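Paid trial sites wanted: Tistell two-arm handling kit

Mitthorpe Automation is looking for small workshops, packing rooms and parts stores to try out the Tistell handling kit for 12 weeks. We make the kit ourselves and have been renting it to a handful of customers since December. Before we put it on general sale we want it used by people who did not help design it.

This is a paid trial. You keep the kit on your floor for the full term, you run it on your own work, and you tell us what went right and wrong. At the end you can send it back or buy it at a reduced price.

What the kit is

Tistell is a two-arm unit that picks items off shelves and out of bins and puts them somewhere else. It is meant for the short, dull moves between one job and the next: tray to shelf, shelf to bin, carton to bench. It does not replace a production cell, and it is slow next to a fixed machine. A person who knows the job will beat it on speed most days.

The kit can be ordered with five-fingered hands or with two-finger grippers. Hands suit cartons, bins and odd shapes. Grippers suit parts that need to be held the same way each time. We will talk through your work and choose one or the other with you. Swapping later is possible but needs a visit from us, so we would like to get it right at the start.

You teach the unit a move by guiding it through the motion. Most moves need several passes before the unit can repeat them. Anozie, the software that runs on the supplied laptop, stores the passes and lets you name and sort them. It works without an internet connection. If you want us to look at a problem from our end, you will need to connect it for that session.

Who we are looking for

We have room for seven sites. Size does not matter much, and one or two people working out of a single unit would be fine. You should have:

A level floor. Carpet is fine if it is flat and fixed down.

A clear working area next to the shelf or bench you want served, big enough for an adult to walk all the way around the unit.

Two standard wall outlets on separate circuits.

Handling work that comes up at least three days a week. Items should be lighter than a full toolbox and should not be sharp, hot or filled with open liquid.

One named person who will be the main operator, and a second who can fill in.

You do not need any background in robots or programming. Of our rental customers, the one who got the most out of the kit was a picture framer. If you already own handling equipment from another maker, please say so on the form. It will not count against you, but we may ask to see how the two would share the space.

We can't accept food preparation areas, outdoor yards or any room open to the public during working hours.

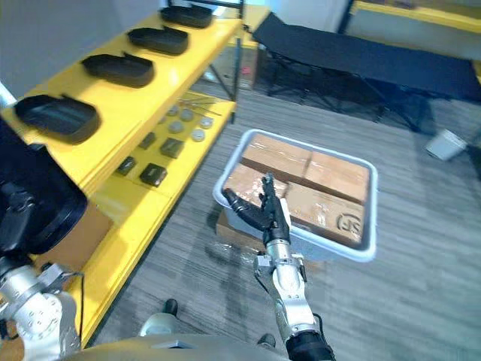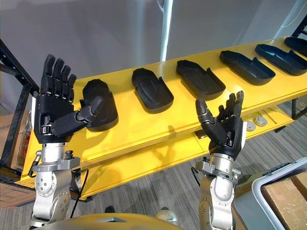
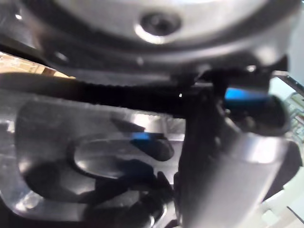
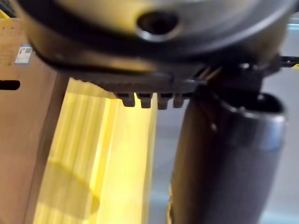
What we ask of you

The main operator attends two days of training at our shop. Recep Akyol runs the training and keeps the groups small. We pay travel and one night's lodging for up to two people per site.

After that, we ask for 57 hours of running time over the 12 weeks. You can spread them however you like, but we would prefer a little on most working days to one long push at the end. The unit keeps its own hour count, so there is no timesheet.

Once a week the operator fills in a one-page log. It asks which moves you taught, which ones you gave up on, what was dropped or jammed, and how long it took to get going again. Please write down the failures. A log with no failures in it is hard for us to use.

Lindiwe Van der Merwe will call each site every second week for half an hour. She may also ask to visit once, on a day that suits you.

What you get

A payment of $400 for each week completed, paid monthly.

The kit, laptop, stand and a box of spare finger pads for the length of the trial.

Delivery, setup and removal. Setup takes most of a day, and the operator should be there for it.

Phone support from 8 a.m. to 6 p.m. on working days. If we can't fix a fault by phone we will send someone or send a replacement part. Weeks lost to a fault on our side are still paid.

First refusal on your kit at the end, with a third off the list price.

Insurance and data

We insure the kit while it is with you. You will need your own liability cover, and we will ask for a copy of the certificate before delivery. If your insurer wants technical details, Tullio Bassi can supply them.

The unit's cameras record while it is running. The recordings stay on the laptop unless you agree to share them. We would like to have them, and there is a box on the form for this, but you can say no and still take part. If you do share, tell your staff first and put up the notice we supply. Anything with customer names or paperwork in view can be deleted before you hand it over, and the operator will be shown how.

Known problems

Some things we know about already. Clear plastic wrap confuses the hands, and dark items on a dark surface are often missed. The left wrist cable on older units can work loose and should be checked each morning. Finger pads wear faster on raw cardboard than we would like. The fix for the cable is being fitted to all trial units, and the rest is still open.

We have also had complaints about the noise of the cooling fan. It is no louder than a desktop computer under load, but in a quiet room you will hear it.

How to apply

Ask for the form by email or by phone and send it back by May 31, 2020. It is two pages long. Include a rough floor sketch with measurements, and a short list of the items you would like handled. Photos of the shelf or bench help a lot, and phone photos are good enough.

Ubaldo Russo reads the forms and will call if anything is unclear. Sites that look like a fit will get a video call of 30 minutes or so, and we will let everyone know either way.

Questions about payment or the contract should go to Nerys Gethin in the office. Mitthorpe Automation, Unit 134, Tastel Business Park. Please use the side entrance, the front door is kept locked.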